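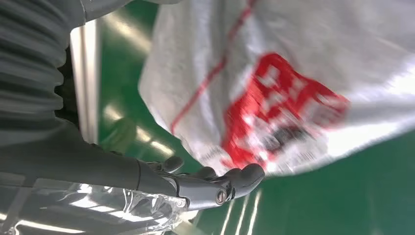
What should you do with a big woven sack once it's empty? Shake it out, fold it in thirds and stand it in a crate with the others, where you'll find it again.

I came to this late in life, I admit. For years my empty sacks lived behind the back door in a kind of drift, with the grocery bags blowing around on top of them, and every time I needed one I'd pull out six. Then I spent a February morning at the Cinddale packing room with Leonie Meinecke, and I came home and emptied the whole corner onto the kitchen floor. My husband stepped over it for two days.

Leonie packs dry goods for Ccori, a small mail-order outfit (beans, rice, birdseed, that sort of thing), and she handles more bags in a week than I do in a year. Last season they took back 2,096 woven sacks from customers and put 539 of those straight back into use. The rest went to gardeners, mostly, who will take anything that holds leaves!

Her first rule is that woven sacks and thin plastic bags never share a container. The thin ones work their way into the folds of the big ones and you end up shaking out both. She gives the sacks a crate with slotted sides so the air can get through, and she doesn't push them down. If the pile sticks up over the rim, fine. When it starts sliding off the side, it's time to give some away.

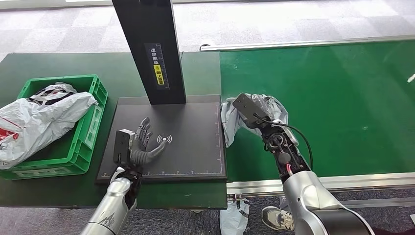
Thin bags she treats quite differently. She won't iron them flat with her hand the way my mother did, and she won't tie them in those little triangles either - "I have a lunch break to get to," she told me. She squeezes the air out, gives each one a single twist and drops it in a box. A crumpled bag is still a perfectly good bag. I can't tell you how much I needed to hear that.

We got to talking about folding, and I timed myself later at home. The fold in thirds took me 10 seconds once I'd stopped fussing over the corners. You lay the sack down with the printing underneath, bring in one side, bring in the other, then roll from the bottom up so the mouth ends on the outside. If the mouth is frayed, trim the loose threads first. I skipped that once and was picking white strands off my sweater until dinner.

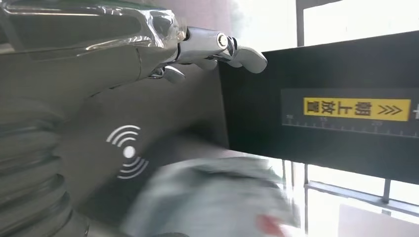 KEEPING & STORING

Guoqing Tang, who ran a feed store in Usside before he retired, has a different opinion, and he wrote me a long letter about it. He hangs his sacks. A broom handle across two hooks, sacks draped over it like towels, never more than a dozen deep. He swears they smell better. He also keeps them well away from windows, and on that point he and Leonie agree completely: sunlight makes the weave brittle, and a sack that has spent a summer on a porch may split the moment you lift it.

He had 300 of them in the shed when he sold the store. The new owner, a cousin from Ballik, asked him to leave them where they were.

I've gone with the crate. My thin bags have a box of their own on the shelf next to it, and the back door opens all the way again.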